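Ticket 478
Site: Dergate, ground floor workspace
Raised by: Danica Dumitrescu
Assigned: Ferenc Kovács
Category: lighting / electrical
Priority: medium, was low
Status: open, waiting on part

Danica D.
Ceiling lights flickering again. Not all of them, mainly the ones towards the back, over the shelving end. Starts 10 mins or so after switch on, goes on for a bit, settles, comes back after lunch. Two people have gone home with headaches this week. Spots under the mezzanine are fine. Same thing was reported in January and closed as "no fault found". Please don't close it again without somebody standing under it for a while.

Ferenc K., Sep 17, 2026
On site from 14:00. Notes as I went:

- reset breaker for lighting circuit 2. No change
- mezzanine spots on seperate circuit, left alone
- swapped starter on the back left fitting. Better for a few minutes then same again
- wall switch plate slightly warm, tightened the neutral, was loose by half a turn
- voltage at the board steady the whole time so not the supply

Flicker much less after the neutral but not gone. Suspect ballast in one of the back pair. Can't reach it from the tall steps, need the tower. 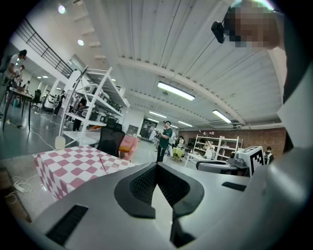

Access for the tower is the next problem. Perić hire do one that fits through the side door but it needs a clear run down the left and a flat patch under each fitting. Four long fittings to get to if we do the lot, and I'd rather do the lot while it's up. The two at the back are the smaller ones, so order the right length tube pls, the last lot from Clatine were all for the big one. Floor wants clearing first: white cables over by the pink and white checked box, the power adapter next to it, and both the black chairs. Shelving can stay if nothing gets stacked on top.

Danica D.
OK will ask everyone to clear down the night before. Who moves the checked box, is it heavy? Also can we keep the mezzanine spots on while you work or is it everything off?

Ferenc K.
No idea on the box, haven't lifted it. Get two people on it to be safe. Spots can stay on, diferent circuit as above. Main lights off all morning so warn whoever uses the dark table on the left, will be dim over there.

Danica D.
Warned. They asked for a desk lamp, have found one in the Joltham cupboard. Bulb gone. Getting a bulb.

Ferenc K.
Ballast ordered, 16 quid plus delivery. Tower booked provisionally, Perić to confirm the slot. Leave breaker 2 ON till then, if it trips don't keep resetting it, ring me.

Status changed: waiting on part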